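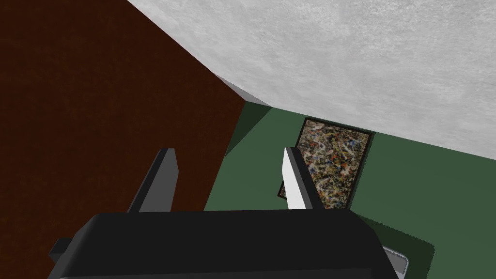
Renji Iwasaki's first comment on our setup notes was that a wrist camera you haven't checked since the last gripper swap is telling you about some other robot. I grumbled, then went and checked, and he had a point (two points, if you count the one about my file names).

3.2 Looking after the simulated wrist

Figure 1. Rendered wrist view with the gripper open and a framed painting on the green wall beyond the fingers.

So, how we keep the cell in order. The arm in our Bresine simulation carries a two-finger gripper, and the camera is fixed to the wrist, so the housing and both fingers ought to turn up in every view we render. I use them as my ruler! Whenever the finger model changes I open the gripper fully, render 50 arm poses and lay the finger outlines over one another. If they wander by more than 2 pixels, the camera mount has come adrift in the model file and I put it back by hand, which is dull but quick.

Tilted poses like the one in Figure 1 go in on purpose. Tsutomu Sakai wanted only level ones, and we argued about it for most of April, but a level wrist hid a wrong roll angle from us for 43 runs. I also reload the whole room after every 1000 renders – memory creeps up otherwise, and we still haven't found out why.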